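Print this page | E-mail to a friend

Tasters wanted: does the color of the cup change what you taste?

You have probably read that a drink tastes sweeter from a red cup. We have read it too, many times, usually with no numbers attached. The Satileck kitchen group in Irham would like to find out whether there is anything to it, and we are looking for 84 adults to help. We will be happy to print a dull result.

You would come in for one session, sit at a booth and rate 12 small servings of fruit drink for sweetness and sourness. Some of the servings will be the same drink. We won't say which, or how many. Please don't try to guess what we want to hear – we haven't agreed on that ourselves.
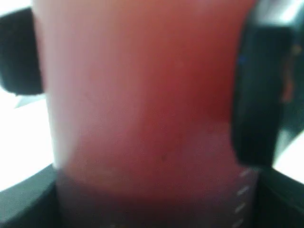
A red-and-pink plastic cup, close up.

Sessions run in the back room at Vidmar Hall through March, starting at 5:30 p.m. You must be 18 or over, a nonsmoker, and free of food allergies. Color blindness does not rule you out, but tell us when you apply. If you sell drinks or drinkware for a living, please sit this one out.

Pay is $17, in cash, at the end. There is no gift bag and no "wellness report." An earlier test at our Rustetti site had only seven tasters and proved nothing, whatever the flyer said.

To apply, leave your name and a phone number at the Vidmar Hall front desk.

3 comments | 12 shares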